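Upholstery fabric

From my home furnishing notes, last touched up in November

Upholstery fabric is the cloth that covers sofas, chairs, headboards and cushions, and I've been a little obsessed with it ever since I re-covered my first armchair (badly, with the stripes running sideways). It's a heavier cloth than what you'd wear, and it has to put up with elbows, crumbs, sunlight and cats.

People used wool, linen, leather and horsehair cloth for a very long time. Cotton came along too, and then in the twentieth century polyester, nylon and olefin pretty much took over the everyday end of the market. Most of what I see in shops now is a blend - polyester with a bit of cotton or linen for the feel of it.

Weave matters as much as fiber. A plain weave goes over, under, over, under, and it's the one I'd hand to a beginner. Twill has those slanting lines and drapes nicely around corners. Velvet and chenille have a pile, so they look lighter or darker depending on which way you stroke them, and all the pieces need to be cut facing the same way. I learned that one with very expensive green velvet!

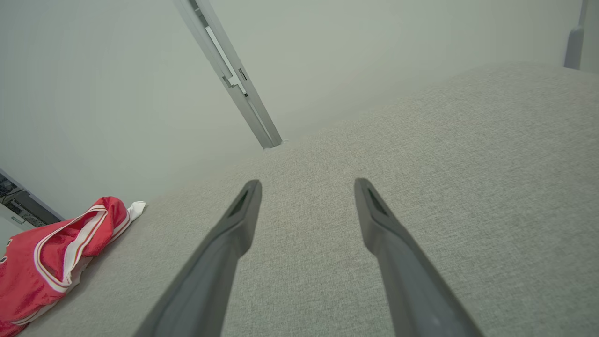 Heathered cloth is my own favorite. The yarn is spun from fibers of slightly different shades, so the color looks soft and a bit speckled up close, and lint doesn't show nearly as much as it does on a flat solid color. Gray is the classic, but I've seen lovely heathered blues and rusts.

Then there's the rub count, which tells you how many passes of a testing machine a cloth took before it showed wear. In the US you'll mostly see double rubs. My friend Shayne Harawira, who sews cushions for a living, won't put anything under 3,000 even on a purely decorative pillow, and for a family sofa you want far, far more than that.

For cleaning, look for the letter on the tag. W means water-based cleaners, S means solvent only, WS means either one, and X means vacuum and nothing else. Test a hidden spot first, and let it dry all the way before you judge the color.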